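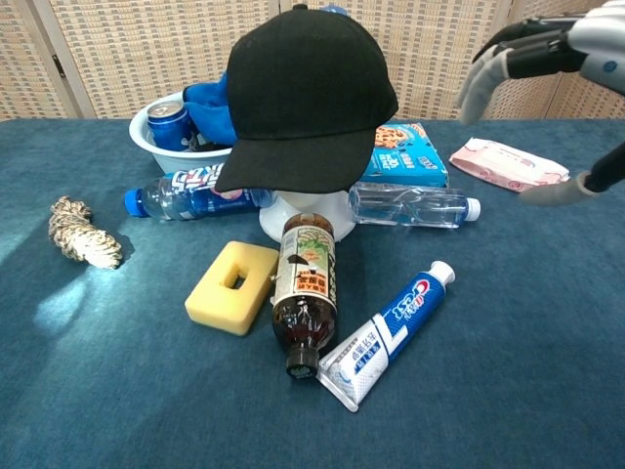

NOTEBOOK / Monologue timing

November, started 4:40 pm

Laugh timing on the Lilmont test show, second pass. First pass was no good, I had the room mic and the host mic on the same track and couldn't pull them apart. Redid it with the Wernier on the audience side only. Much cleaner. Still some bleed when the host shouts.

Material: the opening monologue, 12 jokes, nearly all of it about the governor's debate. Same script both nights. Night one in the Flikulby room, seats 200, 141 filled. Night two same room, did not get a head count, ask the door people before they throw out the stubs.

What I marked by hand for each joke: end of the last word, first laugh, peak, when the host starts talking again. Oksanen marks them automaticaly but it counts applause as laughter and on political stuff that's a real problem. A clap for "he should drop out" is agreement. Want those in a separate column.

Rough result: host steps on the laugh in 6 of the jokes. Always the short ones. The long podium bit gets left alone and does fine. The tag after it (moderator asking the empty podium a follow-up) got a bigger laugh than the joke itself, both nights. Move it up? Writers will say no.

Also the clip package. Cable news montage runs too long, room has the point by the third clip and then just waits. Cut it and rerun. Don't touch the order yet, one change at a time or we'll never know wich one did it.

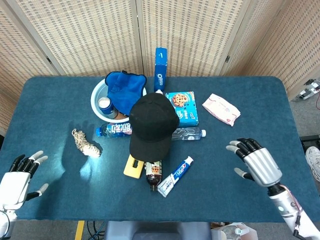 Desk piece is next. It got almost nothing on night one and I don't think it's the writing. Flat black behind the desk, host in a dark suit, on the monitor he's a head and two hands. Try something light and a bit textured back there. A folding divider like the beige woven one behind the table would do, the small grid pattern is what I'd worry about, could shimmer on the wide shot. Test on camera before we buy anything. Dark teal cloth on the desk is worth a try too, props should read better on it than on the bare top.

To do
- split applause column, redo night two
- stub count
- short montage, export both versions
- ask for the host's cue card timings, the ones in the folder are from the old script
- Oksanen threshold: drop it a notch, it missed the quiet laugh on joke 6

7:15, stopping. Night two file is saved under the wrong month, fix tomorrow.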